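Unit 5: Knitted Fabrics in Use and Care

Module tutor: Xóchitl Xolalpa. Workshop supervision: Baltazar Medrano.

These notes accompany the fifth lecture of the module and should be read before the workshop session. Students are expected to bring their sample books, a hand lens and a pair of small scissors. Terms set in **bold** may be used in the written paper without further definition.

## 5.1 Knitted and woven structures

A woven cloth is made from two sets of yarns, the warp and the weft, which cross at right angles. A knitted cloth is made from loops. In **weft knitting** a single yarn travels across the width of the fabric, forming one row of loops after another; in **warp knitting** many yarns run along the length and are looped sideways into their neighbours. Most jumpers, T-shirts and socks are weft knitted.

A horizontal row of loops is called a **course** and a vertical column is called a **wale**. The number of courses and wales in a given length should be recorded for every sample. It is good practice to count at three separate points, away from the selvedge, and to enter the mean.

Because a loop can change shape under load, a knitted cloth will usually stretch a good deal further than a woven cloth of the same fibre. How well it returns depends on the yarn, the tightness of the loops and the finish applied.

## 5.2 Ribs and surface lines

In a true **rib**, wales of face loops alternate with wales of reverse loops. The fabric draws in across its width and is therefore used at cuffs, necks and waistbands. The notation 1 × 1 means one face wale followed by one reverse wale; 2 × 2 means two of each.

The word "ribbing" is also used loosely of any fabric with raised parallel lines, some of which are woven. The direction of the lines as a garment hangs is not enough to identify the structure. Students should examine both sides under the lens and, where permitted, draw out a short length of yarn from a cut edge.

Dark cloth is difficult to assess under poor light. Fine lines tend to show only where the surface turns towards the lamp, and folds may hide them altogether. Samples should be laid flat, lit from one side and then turned through a quarter circle.

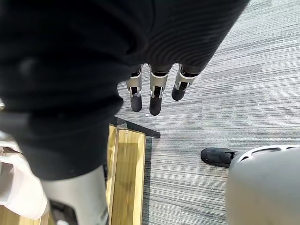 *Fig. 5.1. Black fabric, loosely draped. Fine horizontal ribbing shows where the surface catches a grey sheen.*

## 5.3 Drape and hem behaviour

**Drape** is the manner in which a cloth falls under its own weight. It is affected by fibre, yarn thickness, structure and finish. A soft cloth forms many small folds; a stiff one forms few and wide folds. Emiliano Olvera's workshop notes, held in the departmental library under shelf number 267, set out the disc method used in this module.

Hems alter drape. A double-turned hem adds weight and stiffness to the lower edge, and on a curved edge it may pucker unless the allowance is narrow. For light knits a twin-needle stitch is preferred – it leaves some stretch in the seam.

## 5.4 Washing and drying

Shrinkage in knitted goods is largely a matter of loops relaxing to a shorter, wider shape. Garments should be dried flat where possible. Hanging a heavy wet knit by the shoulders draws out the length and may distort the armhole.

Dark shades should be washed inside out and apart from pale goods. In the Pernport trial discussed in the lecture, 67 dyed samples were washed together, and 13 were set aside for visible loss of colour. Students should be ready to comment on the limits of a trial in which all samples shared one bath.

## Workshop task

Each student will receive one unlabelled cloth. Record the structure, the courses and wales, the apparent direction of stretch and the hem finish, if any. Completed sheets are to be handed to Mr Medrano at the end of the session. Late sheets will be accepted only with the written agreement of the module tutor.

## Reading

- Galindo, W., *Loop and Yarn*, chapters 2 and 5
- Trujillo, F., *The Care of Dark Cloth* (course reader)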